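Vistex releases Kollell, a practice room for robot arms that runs on an ordinary desktop computer

May 10, 2022 – Vistex has today released Kollell, a simulation kit for people who teach, program or simply want to try out table-mounted robot arms. It comes with a set of ready-made rooms, a library of small objects to pick up and move, and a scripting tool that sends the same commands to a simulated arm as it would to a real one.

Kollell grew out of Jang, the in-house simulator our engineers have leaned on for years. Jang was never meant to leave the building. It was quick and it did the job, but its arm hung in a grey void with a flat plane underneath, and anyone new to it needed a week with a colleague at their elbow. With Kollell we started again from the room outwards. The rooms have walls, tiled floors, ceiling lights and furniture, and the arm works over a proper table with small items lying close together, as they do on most benches we have ever worked at. 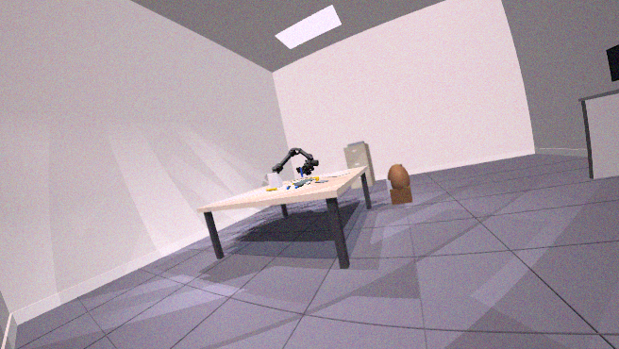
Light and viewpoint can both be changed between runs, and this is the part our testers have enjoyed most! A picking routine that copes nicely under one ceiling light can come unstuck when the shadows move or the view tilts, and it is far better to find that out on a screen on a quiet afternoon. Each setting can be fixed by hand or left to vary within limits the user chooses. Every run is saved with its settings, so a failed grasp can be played back, slowed down and tried again with one thing altered.

The object library holds 2065 items at launch, mostly simple blocks, tools and containers. Users can add their own from standard 3D files, and weights and surface grip can be edited in a plain table – no coding needed for that bit. Seven sample tasks are included, starting with a single pick and place and ending with sorting a mixed cluster.

Colleges and training centres can add Trukero, our classroom companion, which lets a tutor set a task and see how each student's arm is getting on. We are really pleased with how the two work together.

Kollell is available now in two editions, Bench and Classroom. Bench covers one computer and allows up to 3000 saved runs. Classroom has no limit on saved runs and includes Trukero. A free update planned for December will add two-arm tables.

Trial copies and the full user guide can be requested through the Vistex website.

Notes to editors

Vistex makes software for robot training and testing. Jang will remain in internal use and is not offered for sale.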